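Replacing the finger pads and bushings on the Gruvine hand gripper

Applies to: Gruvine hand-held gripper, second linkage version (brass-colored bushings, black jaws). The first version uses pressed pins and has its own page.

Time needed: 80 minutes for both fingers, not counting the overnight cure.

The fuzzy pads on the Gruvine are wear parts. They are made from a fiber pile on a thin woven backing, glued to the inner face of each jaw. With use the pile mats down, then the backing starts to lift at the top corner, and after that the pad goes quickly. The bushings last much longer, but you have to open the linkage to do the pads properly, so check them on the same visit.

When to do it

We log closing cycles on every gripper. The last set of pads on our shelf-picking unit came off at 3,704 cycles, which was too late. The set before it was changed at 1,009 and could have run longer. We now look at the pads every 245 cycles and replace them when any one of these is true:

The backing has lifted far enough to get a fingernail under it.
Strands hang past the bottom end of the jaw.
You can see bare jaw through the pile where the pad meets the object.
The gripper drops an item from the standard set that it used to hold.

Change both pads even if one still looks good. A new pad opposite a worn one closes off center, and light objects get pushed sideways before they are held.

Parts and tools

Two Vonduvlow pile pads, black, uncut
Contact adhesive, the flexible kind
Isopropyl alcohol and lint-free wipes
Plastic scraper
2 mm hex key
Sharp scissors
Two small spring clamps and two flat scraps of wood
Spare bushings, if the play check below fails
Dry PTFE lubricant
Masking tape and a marker

Do not use a metal scraper. The jaws mark easily and a scratch across the glue face gives the next pad a place to start peeling.

1. Make it safe

Unplug the trigger cable and the camera cable at the handle end. Open the fingers all the way by hand and lock the slide with its thumb screw. If you skip the lock, the return spring will close the fingers when you take the first pin out.

Put a strip of tape on each jaw and mark it L or R, as seen from the handle. The jaws look the same but have worn to their own arms, and swapping them adds play.

2. Take off the jaws

Back out the hex screw at the finger joint and slide the pin through. Support the jaw while you do it. There is a thin washer on each side of the joint. They tend to stick to the arm and then fall off later, so take them off now and put them in a dish.

Leave the linkage arms on the handle for the moment.

3. Remove the old pad

Start at the top corner, which is usually loose already. Pull slowly, straight down the jaw. If the pile tears away and leaves the backing behind, soak a wipe in alcohol, lay it on the backing for five minutes, and scrape from the bottom up.

Get all the old glue off. Run a dry fingertip over the face when you think you are done. Check the small round holes near the top of the jaw as well, and push out any glue or fiber with a toothpick. Wipe once more with clean alcohol and let it dry.

4. Check the bushings

Put the pin back into the bushing without the jaw and try to rock it. A good bushing lets the pin turn freely and has no rock you can feel. If it rocks, or if the bore has a bright stripe on one side, replace it.

To replace one, support the arm on a socket slightly larger than the bushing and press the old one out from the back. Press the new one in until it is flush. A bench vise with soft jaws does this well – a hammer does not, and we have cracked one arm that way. Do the same check at the lower joints.

Put a very small amount of dry PTFE on each pin. Oil and grease creep down the arm and into the pile, and a greasy pad has to be thrown out.

5. Cut and glue the new pad

Lay the pad pile down and trace the jaw onto the backing. Cut just inside the line. The backing should stop short of the jaw edge all the way around, with only the fibers reaching past it. A backing that sticks out catches on box rims and lifts.

Brush the pile to find which way it lies. It should lie toward the handle, so that objects pulled out of a bin are working against it.

Apply a thin coat of adhesive to both the jaw and the backing. Wait until it is tacky. Set the pad down from the bottom end and roll it up toward the top so no air is trapped. Sandwich the jaw between two wood scraps, clamp it lightly, and leave it overnight. Clamping hard presses the pile flat and it does not come back.

6. Refit and align

Put the washers back first, then the jaw, then the pin. Tighten the hex screw until the jaw stops wobbling, then back it off an eighth of a turn. Release the thumb screw slowly and let the fingers close.

Hold the gripper up to a light. The pads should touch along their whole length. If they touch only at the top, the arms need shimming at the lower joint, and that is covered in the Wenero alignment notes.

Reconnect both cables and run the opening calibration from the menu. The stored zero was taken with the old pads and will be wrong by the thickness of the new pile.

7. Test on the shelf

Use the El Sherbiny shelf test. Approach the lower box with the fingers open, check clearance at both sides, then pick one item from the upper tray and put it back ten times. Reset the cycle counter only after all ten are good.

Pad wear is easiest to judge from the gripper's own camera with the fingers open, so save one view before each inspection and compare it with the last. Look at the ends and outer edges first. The two sides seldom wear evenly: in the view at the end of this page both pads are frayed and have strands at the lower end, but the right one is more ragged, with a flap peeling away from the jaw, and that alone is enough to call for a change. The brass-colored bushings can be seen in the same view, though the play check still has to be done by hand. For the upper tray we use a black slide sandal, which gives the pads a thick sole edge to close on and a strap for the harder grasp.

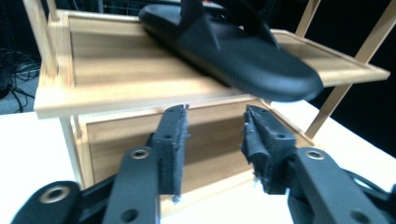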